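Keeping Quality in Late-Season Fruit

Jonalyn Marquez has run the storage trials at Wikham for eight seasons. Her work covers how long fruit holds its firmness after picking, and most of it takes place in two cold rooms behind the packing shed.

The usual mistake, she says, is delay. "Growers ask me about storage temperature first. I ask them how many hours the bins sat in the yard." Fruit picked warm keeps respiring at a high rate until the core cools, and the core lags well behind the air. Her own rule is to have bins under cover by 10 in the morning and in the precooler before noon.

Humidity gets less attention. A room held too dry pulls water through the skin, and the loss shows up as shrivel near the stem. Marquez weighs the same marked fruit every week and logs the difference. "Weight is cheap to measure. A scale will warn you before your eyes do."

Each sample is cut open as well, and the flesh is checked for browning and soft spots.
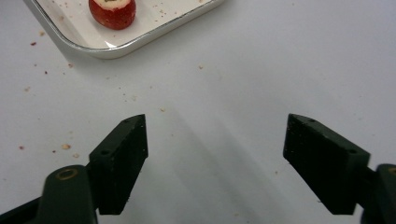

Airflow and stacking

Åsmund Torvik, who designed the ducting in both rooms, puts most uneven cooling down to stacking. The larger room holds almost 600 bins, and he leaves a gap of 5 inches between the rows and the side walls. "Air takes the easy path. If you leave one wide channel and block the rest, the thermostat reads fine and the middle of the stack stays warm."

He places probes inside the fruit, with one always in the center bin — the last to cool in every load he has logged. The fans run at full speed until that probe levels off and are then cut back to limit drying.

Neither of them expects storage to rescue a poor pick. Marquez is repeating the trial in December with fruit from the Gretodum block, which ripens later and bruises more easily. The rooms will be set the same way as last season, and the first samples come out after two weeks.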